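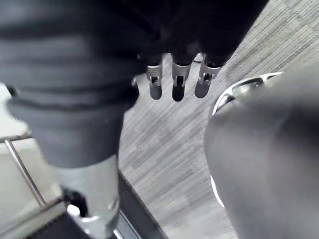

Fig. 4. Fabric cover with three fingers beneath

4.2 Descaling the Mollel water heater

Descale the tank once a year, or when the panel shows code 8. In hard-water areas, carry this out every June and again in winter.

1. Switch off the heater at the wall and leave it until the tank gauge reads below the green mark.
2. Close the cold inlet valve.
3. Fit the drain hose to the lower outlet and run it to a floor drain.
4. Open the outlet and let the tank empty – this can be slow if scale has built up.
5. Close the outlet. Pour 100 ml of Fetik descaler into the filling port and top up with cold water.
6. Leave to stand for four hours, then drain and rinse twice.
7. Open the inlet valve, refill the tank and switch on.

CAUTION: Do not switch on an empty tank. The heating element will be damaged.

CAUTION: Wear gloves and eye protection when handling descaler.

Note: Code 8 does not clear by itself. Hold the reset button until the panel goes blank, then enter the date of the work in the service record.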